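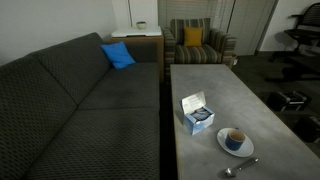 Unit 6: Upholstery Fabrics and How They Wear

Welcome back! Last unit was all frames and springs, so now we get to the part people touch. I love this unit. Once you start looking at covers closely you will never sit down in a waiting room the same way again.

Weave first, fiber second

Most beginners ask what a fabric is made of. Ask how it is built first. A plain weave crosses one over, one under, and has lots of crossing points to hold it steady. A twill steps over by one each row, which gives you the diagonal line you know from jeans. A dobby weave makes small repeating figures such as diamonds, dots and bird's-eye, and the figure is in the cloth itself, so it can't rub off the way a print can. Small dark patterns also hide lint and crumbs beautifully (parents of toddlers, take note).

Floats are the thing to watch. A float is any stretch where a yarn passes over several others without being tied down. Long floats shine, and they also snag. Run a fingernail lightly across the Vikden swatch and then the Drenley swatch in your packet and you'll feel the difference right away!

Pile fabrics

Velvet, corduroy and chenille have yarn ends standing up from a ground cloth. All pieces on one job must be cut with the pile running the same way, normally down the back and forward on the seat. Turn one cushion around and it will look like a different color.

Reading the Kovalchuk mill card

Width: 54 inches unless marked.
Repeat: vertical figure first, then horizontal.
Cleaning code: W is water-based, S is solvent, WS is either, X is vacuum only.

Swatch exercise

Take one swatch from the Narner box. Rub it 300 times with the dry felt block, then compare it with an unrubbed piece under the desk lamp. Look for fuzz, pills and loss of color. Repeat on a second swatch with a different weave. Write down which yarns gave way, warp or weft.

Reading before next class: course packet, page 80 to the end of the chapter. The yardage chart is on page 129. Bring chalk and a long ruler.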